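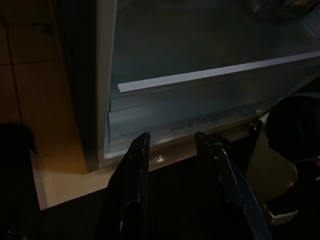
I run the afternoon shift in the kitchen at a residential care home in Brultville, and since November we've had a Riliso arm doing part of the fridge work. It does the checks we used to do by hand, 200 items a day across the unit kitchens. The crisper drawers gave it the most trouble early on. They're clear plastic, and with the fridge as dim inside as ours are, it would stop with its grippers open in front of the drawer and wait for one of us.

It mostly manages now. What's changed for us is the day. The fridge round took me around 20 minutes per kitchen and that time has gone to plating and to sitting with residents at tea, which I like. Junaid Shaikh lost 9 hours a fortnight off his roster and is not happy, and I don't blame him. Management says the hours will come back in another form. We've asked for that in writing.

I still check the bottom drawer myself before I go home.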